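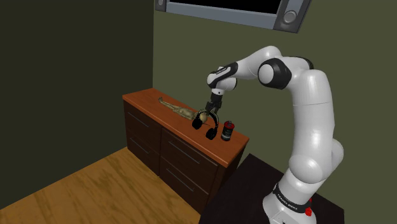 How do you compare two grippers fairly when the arm, the controller and the objects all have a say in the result?

You keep everything else still and change one thing at a time, and you decide what counts as a good grasp before you start, so you can't talk yourself into it afterward.

That was the first reply we got from the engineer who runs gripper trials at a small automation outfit in Wernport, and it set the tone for a long and very pleasant morning. We had set aside an hour. By the time we got up from the table the coffee had been refilled more than once and we still hadn't reached the bottom of our notes.

The group does most of its early comparisons in simulation, with a Franka arm and a plain two-fingered hand as the starting point. "I always go back to two fingers," the engineer told us. "Everyone wants to show me something with more joints, and I enjoy those too, believe me, but I need to know what the simple one does first. If it can pick up a pair of headphones by the band, then the fancier hand has to give me a reason to pay for it."

Headphones, we learned, are a favorite around there. The band is thin and curved, the cups are heavy for their size, and the whole thing likes to swing once it leaves the surface. "A block tells you very little after the first afternoon," the engineer said. "With headphones you learn where your fingers really are. Grab too far to one side and one cup drops lower than the other, and then your nice plan for setting them down again is no good."

The trials compare the Campos hand, which has soft pads, with a stiffer design called the Godberg. Each one gets 2000 simulated attempts on the same furniture, with other things left close by on purpose. We asked why anybody would want clutter in a careful test, and got a big laugh. "Have you seen a dresser? People put things on them! I want the fingers to come down next to something they shouldn't touch."

So far the soft pads have been kinder to odd shapes, while the stiff hand is easier to predict when it lets go. The engineer wouldn't name a winner, and spent a good while telling us about run 3044 instead, a Godberg attempt that scored as a clean lift until someone replayed it slowly and saw the band sliding the whole way up (the scoring rule was rewritten that same evening). "I was a little embarrassed," came the admission, "but I'd sooner find it there than in Plistville."

Plistville is where the physical arm lives, and where both hands are due to go in March for 20 sessions on real furniture. Camera placement still has to be settled before then. The engineer likes a view from above and to the side; colleagues want one at the wrist. "We'll try both and argue over lunch," we were told, and with that we were walked back out to the parking lot, still talking about finger pads.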